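This site uses cookies to remember your settings. By continuing to browse you accept our cookie policy. OK

Filed under: Around the House, Small Stuff

Print this article | E-mail to a friend

The drawer, the cloth and the sunglasses

So, December, and I finally did the drawer. If you've been getting this newsletter for a while you know which drawer I mean (the deep one in the hall, the one that has to be shoved with a hip). I promised in the fall that I would empty it before the holidays and report back, and a couple of you have been writing to ask. Serena Lo Presti wrote twice! Serena, it's done. Mostly.

My system, if you want to call it that, is to take everything out and put it on a big table where I can see it, and then pick up one thing at a time and decide. I used to sort right there in the hall, sitting on the floor with the drawer between my knees, and all that ever happened was that I moved the things from the back of the drawer to the front and then got a cramp. You need a surface. You also need that surface to be somewhere you won't be eating dinner, or you'll sweep the whole lot back into the drawer at five-thirty when somebody starts boiling pasta. Ask me how many years I did that.

I don't do piles anymore, either. I used to have keep, donate, trash, mend, ask someone, and by the end "ask someone" was the biggest by a mile. Now each thing gets dealt with when it's in my hand. Cloth gets folded, cases get opened, pens get scribbled with on the back of an envelope. It's slower and I like it a lot better.

Pens, by the way! I found so many pens. I'm not going to tell you how many. If a pen doesn't write after a few good loops it goes, and I don't care that it came from a nice hotel. I made an exception for one from the old Omerović shoe shop on Brandska, which doesn't write either, but the shop's gone and I liked that shop.

Anyway, cloth first, then glasses, as those were the two things I got the most mail about last time.

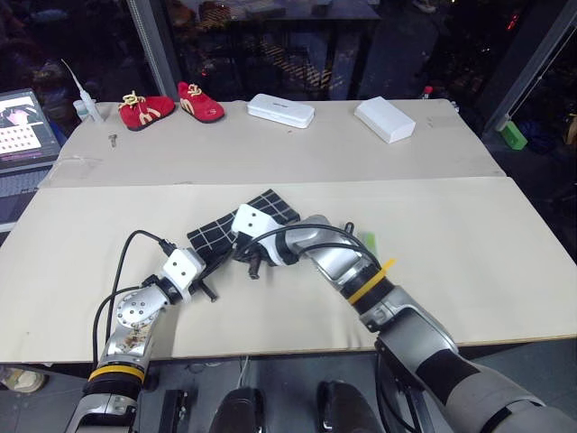

Black with white checks, and then the dark glasses:
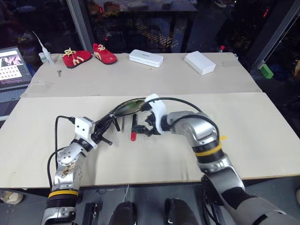 About folding cloth. I am a reformed crumpler. For most of my life a dishcloth or a napkin or a bandana went into a drawer in whatever shape it came off the line, and I figured life was short. What changed my mind was a visit to Nives Testa over in Ferthorpe, who has her napkins standing up in a shallow box like record albums, and you flip through them with one finger. I came home and did all of mine that same night and I have not gone back.

Checks are the easiest thing in the world to fold because the lines tell you where you are. Pick a line, bring the edge over to it, smooth it, pick the next line. If you've got something plain and slippery you're on your own, but with checks you can be half asleep and it'll still come out square. I fold long first, into a strip, and then I fold the strip in thirds so it'll stand up by itself. Long strip first is the trick! If you fold it in half and half again like a bedsheet you get a fat little pillow that falls over and takes its neighbors with it.

Iron or don't iron, I'm not going to fight with anyone. I smooth mine flat with the side of my hand and call it ironed. Serena irons hers, and she starches them too, and good for her.

If a cloth has gone thin enough to read through, cut it up for rags today, while you're holding it. Don't put it in a bag marked rags to cut up later. I have had that bag.

Now, sunglasses. I had 3 pairs in that drawer and had been going around all summer squinting and telling everyone I'd lost mine. Two of them were hiding down at the back with the takeout menus, and the last was inside a mitten. What I've learned about glasses I learned mostly by ruining them:

Use both hands. Everybody pulls them off one-handed, me included, and that's what spreads the arms, and then they slide down your nose for the rest of their lives. Hold an arm in each hand when you open them and when you close them.

Fold the left arm in first, then the right. I always thought it didn't matter, but on my pairs at least they sit a lot flatter that way and the case closes without a fight. Try yours both ways and see.

Lenses up when you put them down. I know you know.

And rinse them before you wipe them. Grit is what scratches. A drop of dish soap, lukewarm water, shake, then a soft clean cloth (a clean one, not the one that's been living in the bottom of your purse with the cracker crumbs). No paper towels, please, and not your shirt tail either, although I did it again yesterday while I was writing this.

Tiny screws! Check the hinges while you're at it. If one arm flops, it's nearly always a loose screw and it takes a few seconds with one of those baby screwdrivers. I keep mine in a little tin with the spare buttons, so that when a screw rolls off I have somewhere to put it other than my mouth. If you find a screw in a drawer and have no idea what it came out of, my rule is that it gets to stay until spring. After that I figure whatever it was holding together has either fallen apart or doesn't need it.

Cases are a sore subject. I had more cases than glasses, which I bet is true for you too. Hard cases for anything that goes in a bag, soft ones for glasses that stay home, and the rest can go. Do open every one first. I nearly threw out a twenty this way. An old hard case also makes a very good home for earbuds or sewing needles when you travel, so I let myself keep one for that.

The last thing I want to mention is baby shoes, because Nives asked me straight out what I do about them and I said I'd put it in the newsletter. I don't have a good answer. They're so little, they don't take up any room, and that's exactly how they get you. I have one pair from each of my kids and the others went to a neighbor when they were still in fine shape and could be worn by somebody. Stuff the toes with a bit of tissue so they don't cave in, tie the laces together so one doesn't wander off, and put them somewhere you'll see them. Mine are up on a shelf next to the cookbooks. In a drawer they just get squashed under the flashlight.

As for where it all went afterward, I bought one of those Vivitz drawer trays with 6 compartments and was ready to be annoyed with it, but it fits the hall drawer with a finger's width to spare and the drawer now opens with no hip at all. Glasses in the long section, cloths standing up behind, pens that write in front. I gave the batteries a section of their own and my husband has already put a candy bar in there.

What I didn't get to is the big bottom drawer, the one with the jigsaw in it. 1,000 pieces in theory, in a box with a split corner, and I've been finding bits of sky under the liner paper. It's too cold in that hall to be on my knees counting blue pieces, so that can wait.

A few odds and ends from the mailbag. To the reader who wanted to know whether a checked cloth can go in with darks: I'd wash it alone the first time, in cold, and see what color the water turns. To the one with the glue bottle that's clogged again, stand it on its cap in a mug of warm water while you make your coffee and then go in with a pin. And to the lady who wrote that her hall drawer is worse than mine, send a picture, I'd love to see it.

The list is up to 3,329 of you now, which makes me want to go and comb my hair before I type. If you do a drawer over the holidays, write and tell me the strangest thing you found. I'll put some of them in the next one, first names only unless you say otherwise. Mine was half a sandwich bag of birdseed, and we have never had a bird.

Print this article | E-mail to a friend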